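Right, the old computer thread, as promised to Rocío Trujillo and the three other people who asked. Get yourself a cup of tea, I do go on a bit.

I've been meaning to sort out a tower for my niece since last December, and it finally got its side off this week. I do love the insides of these older desktops – everything has its own little place, and most of the bits you're meant to pull are coloured blue, so even I can't go far wrong. 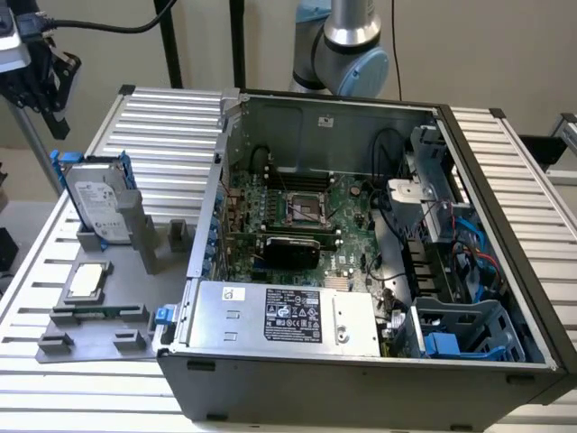
My usual order is cables first, then cards, then drives, and the power supply last of all. I write down where each plug goes on the back of an envelope, and I keep the screws in an egg box. Dayana Solís laughs at my egg box but she has borrowed it twice!

The budget is 50 pounds all in, which sounds mean, but she only wants it for homework and that farming game. Memory from the secondhand shop on Brennan Road, a used drive of around 400 gigabytes, and whatever is left goes on a mouse she likes the look of.

Dust next. A soft paintbrush (a new one, please, not the one from the skirting boards) and plenty of patience with the grilles and the heatsink fins – it packs itself in there like felt. I hold the fan blades still with a fingertip while I brush. 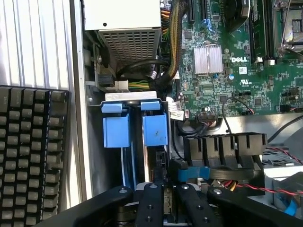 Noemí Pacheco asks: do you ever open up the power supply itself to clean it?

I leave that one shut, always. It can hold a nasty charge even after it's been unplugged, so I brush the outside of the grille and if it's still noisy I swap the whole thing.

More when the memory turns up. Abundio Olvera, I still have your long screwdriver, sorry!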